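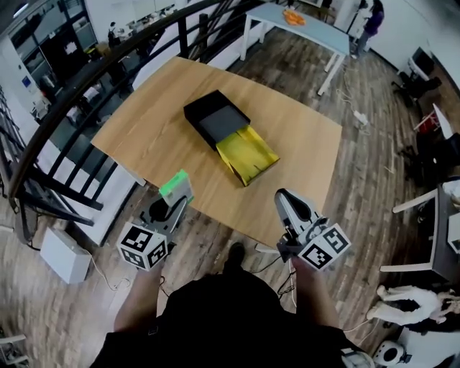
Handheld grippers over the black box with the yellow tray, up on the mezzanine.

I've been recording demos with the Nemeck handheld gripper pair since May, and I like them enough that I finally sat down to write this. If you teach robots by showing them things, and you've spent any time steering an arm with a joystick, you already know the feeling of watching a simple grab take most of a minute. With these you hold one gripper in each hand and just do the job yourself. The first time I tried it I laughed out loud, it was so quick!

The task I judge everything by is a box with a sliding yellow tray. Pull the tray out, push it back in. Sounds like nothing, but you need one hand to keep the box still and the other to work the tray, and on our old remote setup (two Drikholm leader arms, which I still use for slow, careful work) I was happy to get 25 clean runs in a session. My first full Friday with the Nemecks I saved 216. Some of those were sloppy and got tossed, but still.

The marker cubes sit under the grippers, and tracking has been steadier than I expected. I lose it mostly when I cross my wrists or turn a cube in toward my shirt. The Tosh recording software beeps when that happens, so you find out right then and can redo the run on the spot — a small thing that has saved me hours of cleanup.

Grip feel is very good. The bright green pad on the fingertip has enough give that you can sense when you've got hold of an edge, and after a couple of days I stopped thinking about my own fingers and started thinking about the claw's. That matters a lot for the data. If you move the way a hand moves, the robot can't copy you. The grippers slow you down just enough to keep you fair.

Now the gripes. The cables! They hang off the gripper and drag toward the floor, and I have stepped on mine more than once. I'd pay extra for a longer, softer one. My forearms are done after 22 minutes or so of steady work, and I have fairly strong arms (I climb). The strap kit from Zumunico helps, though it was clearly made for a smaller hand. Setup is also fussier than the manual lets on: calibration has 29 steps, and if you bump the table around step 20 you get to start over.

Would I drop the leader arms completely? No. For anything where the robot's reach is the real problem, I want to feel the arm's limits while I'm showing it the task, and handhelds let you do things a bolted-down arm never could. I had a whole batch where I'd leaned in over the table without noticing, and most of it was useless on playback.

For drawers, trays, lids and other two-handed tabletop stuff, though, I reach for these every time. Next up is a zipper pouch, which I expect to hate, and I'll add a note to this review once I've got a decent batch recorded.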